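Utesent citrus press – review by Jolanta Rutkowska

I've had this press since September and I love it! It came from Gallagher in Orkovthorpe, replacing a Stikel one whose handle snapped after 2 winters of marmalade (my own fault, I leant on it).

The long lever does nearly all the work, even on thick-skinned fruit, and the pips stay in the strainer where they belong. 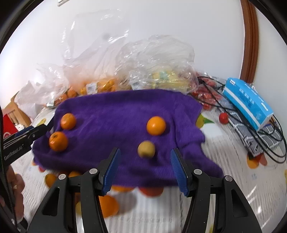 I get about 200 ml from a few good oranges, with hardly any pulp left behind. Limes are trickier – they slip about in the big cone, so use the small one. It's heavy too, and the drip tray could be deeper. But it rinses clean in seconds and lives on my worktop all year round. Four and a half stars from me.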